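夹爪对比数据说明(双筐分拣台)

版本日期:2025年3月26日
维护:Statum 机械臂组
状态:可用,六月会补一批标注

这份数据用来比较两款电动夹爪在同一条机械臂上的抓放表现,任务是把彩色方块放进编织筐。两款夹爪分别来自 Dotel 和 Farouk,控制器统一用 Kikusel。除夹爪和对应的指尖参数外,其余设置不改。

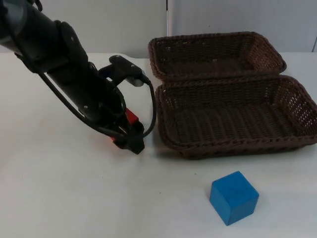
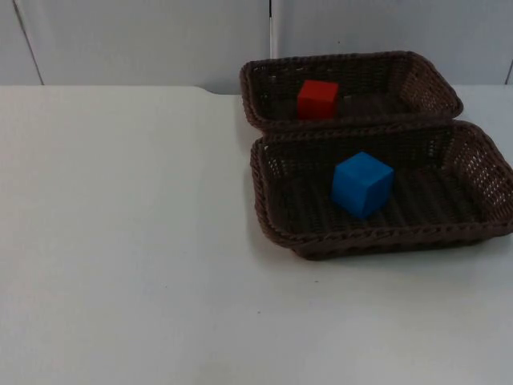

白色台面,两只棕色编织筐前后摆放。

一、内容

共 400 条抓放记录,其中 218 条用 Dotel 夹爪,其余用 Farouk 夹爪。两边条数不等,是因为 Farouk 那一侧有一批记录时间戳对不上,已经整批剔除。统计成功率时请按夹爪分别计算,不要直接合并。

每条记录包括:
固定相机视频,一路
关节角、关节速度、夹爪开度
控制器下发的目标位姿
操作结果(成功、掉落、未夹住、放错筐)
指令文本,中文一句

二、任务设置

指令有 4 种,由方块颜色(红、蓝)和目标筐(前筐、后筐)组合得到。“前筐”指离相机近的那只,“后筐”指靠墙的那只。前后以相机视角为准,不以机械臂底座为准,早期有两位标注员在这里理解不一致,相关记录已经重标。

方块的起始位置由脚本给出,人工摆放,朝向随机。方块允许斜放,不要求与台面边缘平行。筐的位置每轮开始前对齐一次,轮内不再调整,所以筐被碰歪以后,后面几条的筐位会有偏差。这部分没有剔除,在 notes 字段里标了 basket_shift。

三、判定标准

成功:方块完全落在目标筐内,底面接触筐底,夹爪已松开并离开筐沿。
掉落:夹起之后、到达目标筐之前脱落。
未夹住:夹爪闭合后开度小于阈值,抬升时方块没有跟随。
放错筐:方块在另一只筐内。

方块压在筐沿上的,一律不算成功,归入掉落,并在 notes 里写 on_rim。

四、目前看到的差别

Dotel 夹爪闭合快,方块斜放时容易把方块推转,多数情况下转正之后仍能夹住。Farouk 夹爪闭合慢一些,推转较少,但指尖较宽,往后筐放的时候更容易蹭到筐沿。两款都试过降低闭合速度,Dotel 有改善,Farouk 变化不明显。

往后筐放的失败多于往前筐放。主要原因是臂伸得远,末端下降时姿态余量小。换夹爪不能解决这个问题,调整过渡点高度有帮助。

以上只针对这一种台面布置。方块的材质和尺寸都没有换过,不能据此推断软物体或薄片的抓取效果。

五、目录

episodes/ 每条记录一个子目录
meta/tasks.csv 指令与编号
meta/results.csv 结果与备注
calib/ 相机内参、外参和手眼标定
scripts/ 读取与回放脚本

回放脚本默认只画轨迹,不连接控制器。需要上真机回放时,在配置里把 dry_run 改成 false,并先确认筐位和夹爪型号与记录一致。夹爪型号写错会导致开度换算错误,指尖可能撞台面。

六、已知问题

部分记录开头有 2 秒静止段,训练前建议裁掉。
视频和关节数据各自记录时间戳,读取时按最近邻对齐,脚本里已经处理。
机械臂和线缆有时会挡住方块,遮挡期间没有人工补标方块位置。
台面上有少量小黑点,用颜色阈值找方块时注意过滤。
筐的编织孔会在深度估计里产生空洞,这份数据不提供深度图。

七、使用

内部项目可以直接使用,对外发布结果前请联系维护组。引用时写明版本日期和夹爪型号。发现标注错误请提交记录编号和截图,不要直接改 results.csv。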